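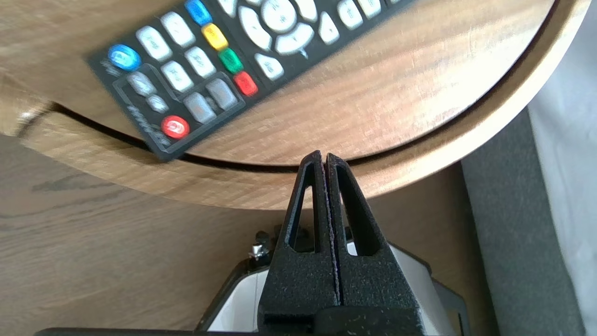 Baldur reckons I should stop fiddling with the fingers and sort the wrist cable first, as it'll only snag again once the arm goes up to table height. Fair enough, but the fingers are the fun bit!

February 15, 2020. Plisik arm, remote control job. New printed fingers are on, the ones with the long triangle cutouts, and they close up nicely with just a thin line between the tips. Closed position is 363 on the servo, open is 1,250 (write this on the box lid, Þröstur, you always ask).

Still to do before I try a proper pick:
– wrist cable, yes yes
– slow the last bit of the approach, the round table has a rim and I don't fancy hitting it
– something grippy on the finger pads – old bicycle tube?

The remote is a nice awkward shape for this, long and a bit rubbery. I'll have a go at grabbing it across the middle, away from the coloured keys. Spare M3 screws are in the Nonar tin.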